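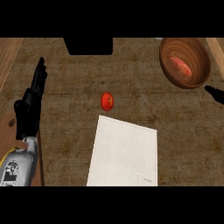 *Computer rendering of a bowl on a tabletop with a brown, mottled, cloth-like surface. Strips of lighter wood show at the upper corners.*

**Table covering** is any material laid over or fixed to the top of a table, either to protect it or to change how it looks and feels. The term takes in loose cloths, fitted covers, oilcloth, felt pads, leather insets and sheets of canvas glued or tacked in place. Runners and place mats, which cover only part of the top, are usually treated separately.

## Types

### Loose cloths

Loose cloths are the most common type in homes. Linen and cotton are the traditional fibers, and polyester blends are now widely sold. A cloth for dining normally hangs over the edge by eight to 12 inches. The part that hangs down is called the drop. Longer drops are used for formal meals and for display tables in shops.

### Coated cloths

Oilcloth was first made by brushing boiled linseed oil onto canvas or linen and letting it cure in several coats. It can be wiped clean but becomes stiff in the cold and cracks along the folds. Most cloth sold as oilcloth today is cotton or polyester with a vinyl coating. Flostex, a vinyl-coated cotton sold by the roll, was made in solid colors and in a printed canvas pattern. The printed pattern was discontinued after complaints that the ink rubbed off near the edges.

### Fixed coverings

A fixed covering is attached to the top with glue, tacks or a wooden rim. Writing desks often have a leather inset, and card tables are covered in baize or felt. Canvas is used on some work tables, where it gives a firm surface with a little grip. It may be left plain or sealed with paint, shellac or wax.

The Drisdale table, a folding work table for bookbinders and pattern cutters, had a waxed canvas top held down by a removable rim. A worn sheet could be replaced without stripping glue from the boards. Later models used a cork sheet in the same rim.

## Materials and wear

Cloth weight is given in ounces per square yard or grams per square meter. Light table linen may weigh less than 200 grams per square meter, while canvas for fixed tops is much heavier.

Heat, grease and sunlight cause most of the damage to table coverings. Waxed canvas darkens where hands rest on it, and spilled oil leaves blotches that rarely come out. Vinyl coatings soften under hot dishes. Wool baize is attacked by moths, particularly on tables kept in storage.

In *Covered Tops*, her survey of household and workshop tables, Freya Mottram examined 71 fixed coverings and found that 20 had been laid over an older one. Several of the lower layers were in better condition than the sheets above them. She also described the Jalali method of repair, in which a patch is set into the canvas with its threads running the same way as the original.

## Care

Uncoated linen and cotton can be machine washed. Waxed canvas is brushed and wiped with cold water, and is rewaxed when water no longer beads on it. Felt and baize are vacuumed or brushed in one direction. Leather insets are dusted with a dry cloth and kept out of direct sun.

## Collections

The Skolilia textile store holds some 1,000 table coverings, mostly domestic linen. Oilcloth is kept rolled on wide tubes with the coated side out.

## See also

- Baize
- Desk pad
- Oilcloth
- Waxed cotton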